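**Wednesday, June 12, 2019**

1/ Right, kitchen thread, since three of you asked how I'm managing without a proper hob. Short version: one portable induction plate, one table, one very big bowl, and I'm eating better than I did in the old flat. Long version below, get a cuppa.

2/ For anyone new, the Wundville place has a kitchen on paper. In real life it has a sink, a fridge and a bit of worktop the width of a chopping board. So all the cooking happens on the table in the big room, and I've stopped minding!

3/ The induction plate was Houda Soliman's idea. She lived off one for a whole winter and swore I'd get used to it in a week. It took me two, and I burnt a lot of onions (sorry, neighbours).

4/ Onions were my fault. I kept treating it like gas, whacking it up high and wandering off. It heats so fast! Now I start low, put the oil in, get everything chopped and THEN turn it up.

5/ Check your pans before you buy one, by the way. If a fridge magnet sticks to the bottom you're fine. Half of mine failed and went to my cousin Fouad Hamdy, who has gas and is delighted with himself.

6/ Now the bowl. I went through a phase of little bowls, one for the garlic, one for the herbs, one for whatever, and then there was no table left to cook on. One wide deep one does the lot. Veg goes in, gets seasoned in there, goes in the pan from there.

7/ Quick rinse and it's the serving bowl as well. (If it's had raw chicken in it, that's a proper wash with hot soapy water, please don't write in.)

8/ What I make most is egg fried rice, so here you go, this does two hungry people:
- 200 g dry rice, cooked, cooled quickly and kept in the fridge overnight
- 175 g frozen peas
- 3 eggs
- 4 spring onions
- oil, soy sauce, white pepper

9/ Eggs first, in a bit of oil, barely set, then out into a clean dish. More oil, spring onions, peas. Rice in, break up the lumps, leave it alone for a minute so it catches a bit. Soy round the edge, eggs back in, 5 minutes all told, but make sure the rice is steaming hot right through.

10/ Someone will ask about the oil so I'll say it now, it's just the ordinary stuff from Benkirane on the corner. I top up a small glass bottle from the big one, much easier to pour and I use less of it.

11/ Wooden spatula, always. I had a metal one and the noise went right through me. The wooden one is a bit scorched on one side these days and I love it.

12/ Layout, for the person who wanted to know: plate towards the back, oil off to the back left, and the front kept clear for putting things down. I tried the plate at the front once and kept leaning over it in long sleeves. Not clever.

13/ And the marble pattern hides crumbs SO well. Too well, I found half a clove of garlic on Sunday that had clearly been there a while. 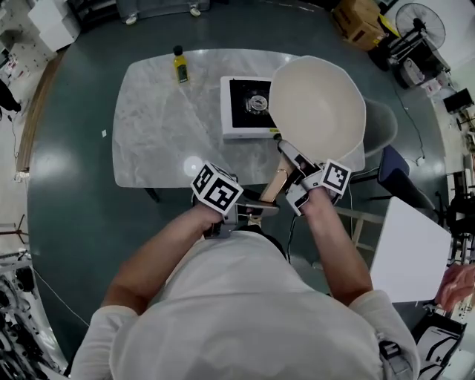
14/ Anyway, next up is soup, if I can work out which pan is big enough. Houda says she's got one going spare and I'm off round to fetch it on Saturday, so more after that!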